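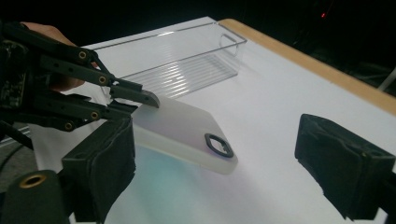
I bought the Erby frosted phone case in November to replace a rubber one that had gone yellow and started to peel at the corners. It came from Kokkinos, cost £9 and arrived in a plain card sleeve. I wanted something light that would go in a coat pocket without dragging the lining out with it. The finish is a milky white that lets some light through, most noticeably at the edges, and the camera opening has a thick black rim round it. I was unsure about the rim when I ordered. It stands out a good deal against the white, and anyone who wants a plain back should look at a different case.

Fit is good. The phone went in with one firm push on each side and there is no gap at the corners. Getting it out again is harder. I have to start at the bottom corner with a thumbnail and work up the long side, and the first time it took long enough that I thought I was doing it wrong. It has loosened slightly with use. If you take your case off every night, I would not get this one.

The surface is smooth. Fingerprints don't show, though hand cream does, and it needs a wipe with a damp cloth to shift it. My main complaint is grip. On the arm of the sofa the phone slides off with very little help, and it has done so 5 times, each time on to carpet. No damage to the phone or the case. I can't say how it would do on a stone floor.

Buttons: the volume keys are fine. The power button is stiff and wants pressing in the middle. The charging slot took my usual cable but not the one in the car, which has a fatter plug. Wireless charging works through the case on the Brendgate pad in the kitchen, though the phone has to be placed with some care or it drops off charge overnight.

Colour depends on what is near it. Because it is only partly see-through, a dark phone makes it look grey. My sister-in-law, Bimla Bhatt, has the same case on a pale blue phone and hers looks much better than mine — closer to the pictures on the listing.

I had an Esten case before the rubber one and that was grippier and easier to remove, but bulkier, and the corners went cloudy within a year. The Erby has had 2 months of daily use. There is a fine scratch on the back, visible under a lamp, and no yellowing so far. Returns are free for 90 days if you keep the sleeve, which I did.

Four stars. I took one off for the sliding and the power button. I would buy it again at the same price, but not for a dark phone.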